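Jistlow Hovum Table Top – Gloss Finish, Reddish Brown

Product range: Hovum
Supplied by: Jistlow Contract Furniture
Suitable for: cafés, tea rooms, hotel lounges, staff dining areas

Overview

The Hovum is a solid wood table top intended for daily commercial use in seated food and drink areas. It is supplied as a top only, or as a complete table with the Peñalver pedestal base. The top is stained before finishing and then sealed on all faces, including the underside and edges, so that changes in room humidity have less effect on the timber.

The gloss finish is applied in several coats and rubbed down between each. It gives a deep, even colour under artificial light and leaves the natural grain visible. Customers fitting out rooms with strong ceiling lighting should be aware that a gloss surface will show reflections, and may prefer the satin version of the same top. Both versions are available in the same sizes and at the same price.
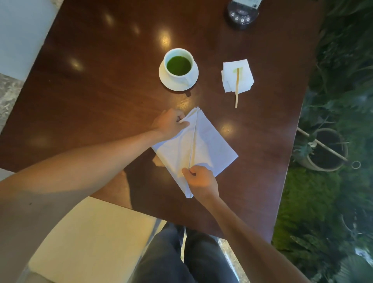
Gloss finish in reddish brown, with cup, saucer and napkins.

Resistance to spills and marks

The finish resists water, tea, coffee, milk and most soft drinks, provided that spills are wiped up within a reasonable time. Strongly coloured drinks and powders, including matcha, turmeric and beetroot, should be removed promptly with a damp cloth. Undiluted spirits and products containing acetone will damage the surface and are not covered by the guarantee.

Crockery with an unglazed foot ring can scratch any gloss finish when dragged. Jistlow recommends saucers with a smooth base, or the use of mats where heavier stoneware is in service. Hot pans and teapots taken directly from a hob must not be placed on the top without a trivet.

Cleaning

Wipe down with a soft cloth and a mild solution of washing-up liquid, then dry with a second cloth. Scouring pads, cream cleaners and bleach must not be used. Silicone-based polishes are also unsuitable – they leave a residue that prevents the finish from being repaired at a later date.

Sizes and base

The standard square top measures 880 mm on each side. Other sizes, including round tops, are made to order. The Peñalver base is fixed with steel inserts set into the underside at the factory, and all screws and levelling feet are included. Where the top is to be fitted to an existing base, a drilling plan should be sent with the order.

Ordering and delivery

The minimum order for made-to-order sizes is 7 tops. Standard sizes may be ordered singly. Orders of 20 or more tops are delivered on pallets and require level access for a tail-lift vehicle. Delivery of made-to-order sizes is normally 11 weeks from receipt of a signed drawing, and orders placed after the end of November will be scheduled for the new year.

Colour samples are sent on request. Timber is a natural material and some variation between the sample and the finished item should be expected, particularly where tops from separate orders are placed side by side.

Related products

Peñalver pedestal base, single column
Zesen stacking chair, upholstered seat
Zesen bar stool
Hovum table top, satin finish
Hovum touch-up kit, gloss or satin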